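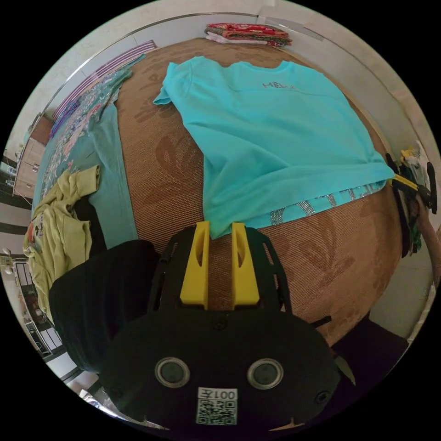 Fullow Leisure Network > Member Discussions > Staff Clothing and Equipment

Topic: Printed T-shirts for seasonal staff: loan or gift?

BrananonCentreOffice
Posted 9.14 am

Members are invited to comment on the following matter before our centre renews its clothing arrangements for the coming season.

Brananon Activity Centre at present lends printed T-shirts to seasonal staff and asks for their return, washed, on the final working day. Last season 141 shirts were issued and 106 came back. The cost of replacement, including printing and delivery, was £1,916. Our management has asked whether it would be simpler to give each member of staff a shirt outright and cease to collect them.

We should be glad to know what other centres do, and whether any has changed from one system to the other.

StudierHouseBookings
Posted 9.52 am

Studier House moved from loan to gift two years ago and has no intention of returning to the former arrangement. Under the loan system a member of our office spent most of the last week of every season sorting, checking and chasing. Staff also objected, with some justice, to being issued a shirt that had been worn by others.

We would advise that the gift be limited to two shirts per person, with any further shirts paid for at cost.

SavchukFieldStudies
Posted 10.31 am

We must respectfully differ from the previous contributor. A gift system has one serious weakness, namely that former staff continue to wear the centre's name long after they have left. We received a complaint about the conduct of a person in a public house who was taken to be our employee. The person had not worked for us for three seasons.

Savchuk therefore lends all clothing that carries the centre's name, and takes a small deposit from the first wage. Our losses are low.

BrananonCentreOffice
Posted 11.05 am

We are grateful for both replies. May we ask Savchuk whether the deposit is set out in the contract of employment or in a separate form? Our own advice has been that deductions from wages must be agreed in writing beforehand.

SavchukFieldStudies
Posted 11.20 am

It is a separate form, signed on arrival. Staff who prefer not to sign may bring a plain top of the agreed colour.

FullowMillHostel
Posted 12.47 pm

The difficulty raised by Savchuk may be met by changing what is printed. A shirt need not carry the name of the centre at all. A plain colour with a single friendly word on the back is enough for visitors to pick out a member of staff, and it does no harm if it is later worn on holiday. 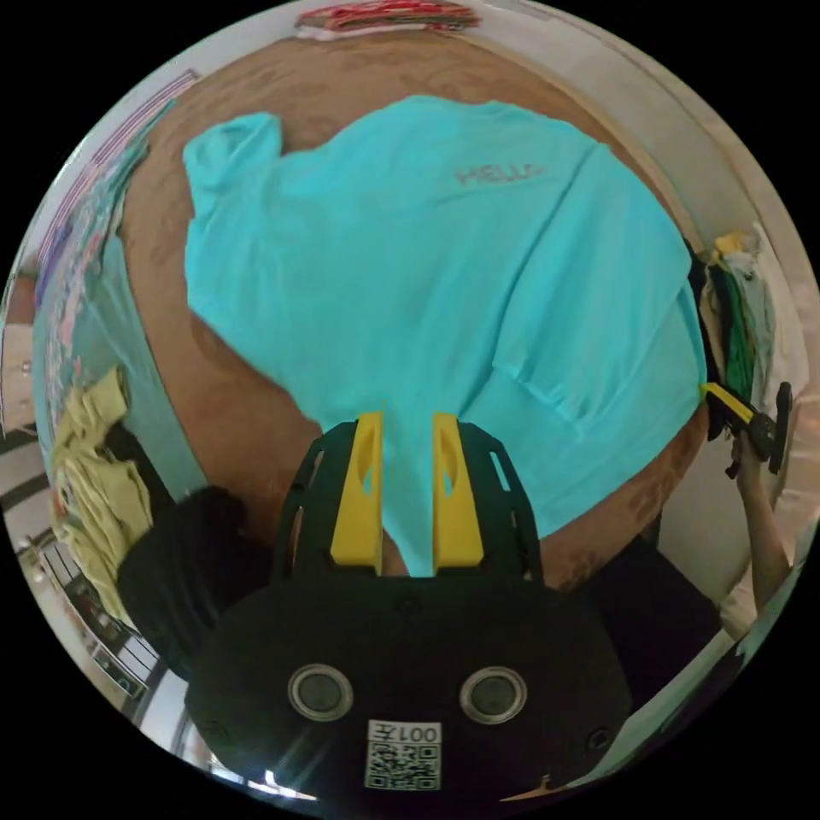 Turquoise T-shirt with "HELLO" in small dark red capitals on the back.

We would add that short wording is generally cheaper to set up than a crest.

StudierHouseBookings
Posted 1.10 pm

We agree as to the wording but not as to the size. Small lettering cannot be read across a playing field. Where a shirt is intended to help a child find an adult, the word should be legible at a distance, and we would ask for STAFF in preference to a greeting.

FullowMillHostel
Posted 1.38 pm

That is a fair point for outdoor sites. Our visitors are chiefly adults and are seldom more than a dining room's length away. We would nevertheless maintain that colour does most of the work.

SavchukFieldStudies
Posted 2.02 pm

Colour alone is not sufficient. Two visiting schools arrived last June in tops very close to our own shade, and our instructors were indistinguishable from the sixth form for the whole of the afternoon. Photographic identity cards remain necessary whatever is decided about shirts.

BrananonCentreOffice
Posted 3.26 pm

The discussion has been most useful. Our supplier requires a minimum order of 200 shirts at the lower price, and this has also been taken into account. The draft below will go to our management in January. Comments on the wording are welcome until then.

Draft clothing arrangements

1. Each seasonal member of staff will be given two T-shirts on arrival. These need not be returned.

2. T-shirts will carry no centre name or crest. One word will be printed across the back in large capitals.

3. Shirts should be washed inside out and should not be ironed over the lettering.

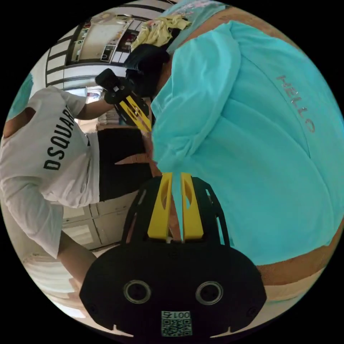

4. Fleeces and waterproofs bearing the centre's name remain on loan and must be handed in at the office before departure.

5. Identity cards must be worn at all times when on duty.

SavchukFieldStudies
Posted 3.51 pm

We remain of the view that a loan with deposit is the better course, but item 4 answers our main concern. Item 5 should perhaps make an exception for climbing and water activities, where a cord around the neck is a hazard.

BrananonCentreOffice
Posted 4.08 pm

Noted with thanks. Item 5 will be amended accordingly.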